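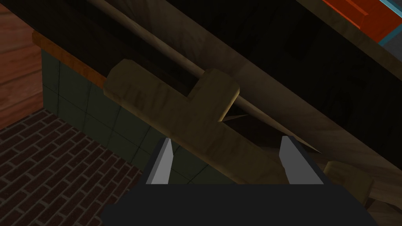

What does "lying at rest" mean on the Tuvunstead notice, as opposed to lying in state?

Lying in state is held in a government building with a formal guard. Lying at rest takes place anywhere else, in this case the chapel at Otby.

kodikara110
Correct on the building. The guard is customary, though, and its absence doesn't change the term.

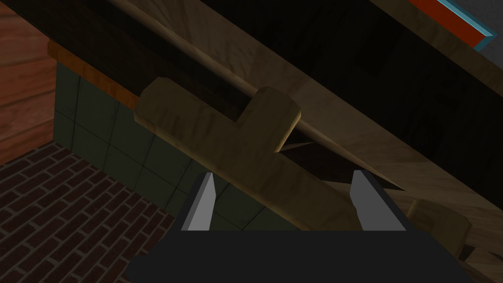
The notice also gives the chapel capacity as 102 seated. Standing visitors go through the north door and are admitted in groups.

codis_rail
Source for the groups? My copy of the notice says a continuous line, closing at 4 p.m.

kodikara110
Second page, under access. The continuous line applies to the street procession only.
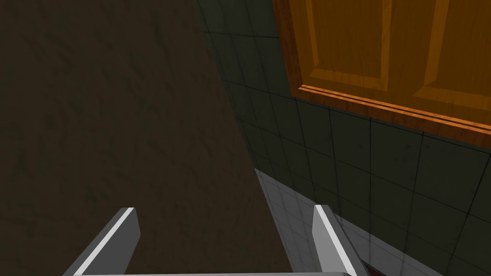 The procession route was shortened in the January revision. It now ends at the Otby bridge, and the hearse continues alone from there.

otby_east
Disagree. The bridge has a weight limit and the revised map turns before it. The barrier plan provides for 1,000 people on the east side, which makes no sense if the route ends on the west.

codis_rail
The weight limit covers trucks. A hearse is well under it. 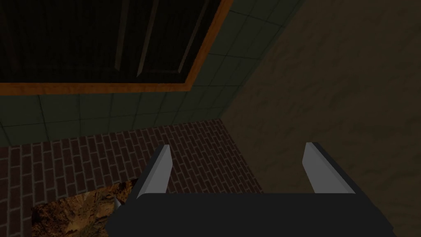 On the barriers, the east side figure was carried over from the old plan. Compare the two tables and the rows are identical.

otby_east
Compared them. The rows match, but the map still shows the turn. I'd go by the map until a corrected notice is posted.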